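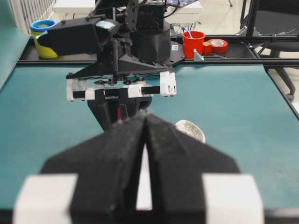 Our project looked at what happens when a small electronics maker buys its main chip from one supplier only. We picked motor driver chips, the small ones that switch power to a motor, mostly because Benjie already had a board that used one and we could get old price lists for it. You find this type of part in printers, fans, toys, camera mounts. We stayed with cheap single chips and did not look at full control boards.

Team: Chaminda Bhattacharjee (supply data, writing), Benjie Mercado (board, testing)
Jonenbridge, electronics and supply project, final report
9 Dec 2021

What we did

The chip we started from is made by Pivex. Pivex has no factory of its own – it draws the design and pays somebody else to make the wafers. Up to last year all of that went to one plant. Then Flusden was added as a second source, same part, slightly different package marking. The question was, does a second plant really help the small buyer or only the big ones.

We got the weekly stock lists from Kumarasinghe, the distributor, and put them in a spreadsheet. 345 rows after cleaning. Threw out the rows with no lead time filled in. Some weeks are missing, see limits.

Lead time

Before the second plant, the quoted wait for a small order was 20 weeks. Once Flusden parts showed up the quote dropped, but only on orders over 1,000 pieces. Small orders stayed about where they were for most of the fall. We did not expect that. Chaminda wrote to the distributor and was told full reels go out first and cut reels come from whatever is left over. Makes sense but it means the single-source problem is still there if you are small.

Price moved less than wait time. Small rise in November, then flat.

Testing

Benjie bought 153 of the chips, mixed from both plants, and ran them on the same board at the same load. Checked: start-up current, heat after ten minutes, and whether the fault pin worked. No big difference between plants. The Flusden ones ran a little warmer but inside the data sheet limit. We had a few failures from both, and at least one was our soldering so we would not draw anything from that. Rerunning the heat test with a better probe woud be the first thing to fix.

We also tried a swap with a different maker's chip. Pins did not match, needed a new board layout, and the startup code had to change. Took longer than planned and ate the time for the survey we promised in the proposal. Sorry about that, survey is not included.

Limits

One distributor, one chip, one year with a shortage in it. The missing weeks are mostly in summer. Pivex did not answer our questions on how the wafers are split between the two plants, so anything we say on that is a guess from the markings on the parts we recieved.

What we would tell a small maker

Leave room on the board for a second footprint – do it at layout, later is expensive. Share orders with another shop if you can get to a full reel. Ask which plant before you pay.

Spreadsheet and test log are in the shared folder. Board files to follow, Benjie still has to rename them.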